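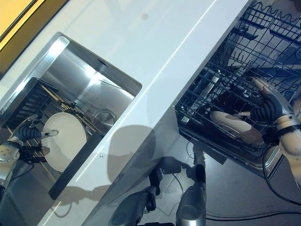 Do I need to rinse plates before they go in the dishwasher?
Scrape them and skip the rinse, unless the food is going to sit in there for a day or more.

Posted by hitcombe_rd, Nov 9, 2016

Asking for my household. We have a Vulel, bought in September, and my wife rinses everything under the tap first. I say it wastes water. The manual says scrape only.

Reply from cLozano
Your manual is right. Detergent has enzymes that need something to work on. I stopped rinsing and my glasses came out less cloudy. Egg and oatmeal are the exceptions, those set like glue.

Reply from suneck19
Disagree. I have had 2 machines and both clogged at the filter before I started rinsing. Rice is the worst. I run the tap for 30 seconds per load, that's it. Cheaper than a repair call.

Reply from cLozano
How often do you clean the filter? Mine twists out from the bottom. Once a month under hot water and an old toothbrush.

Reply from suneck19
Didn't know it came out until the repair guy showed me. Still rinsing.
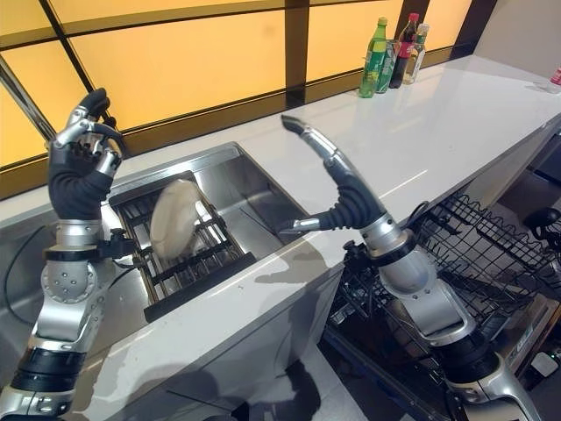

What about stuff you wash by hand?

Reply from hitcombe_rd
Same argument at our house, different sink. I fill a basin with hot water and soap, glasses first, greasy pans last. She washes with the tap running the whole time.

Reply from Rosalía Bravo
Basin is fine if you change the water when it goes gray. I don't like drying with a towel though. Let them air dry on a rack, the towel is usually dirtier than the plate.

Reply from krasniqi500
Towel is fine if you wash it. Mine gets changed every day. Air drying leaves spots with our hard water.

Reply from Rosalía Bravo
Splash of vinegar in the rinse water takes care of the spots. Don't use it on cast iron.

Reply from hitcombe_rd
Will try the vinegar. Filter had a bay leaf and a bread tie in it, by the way.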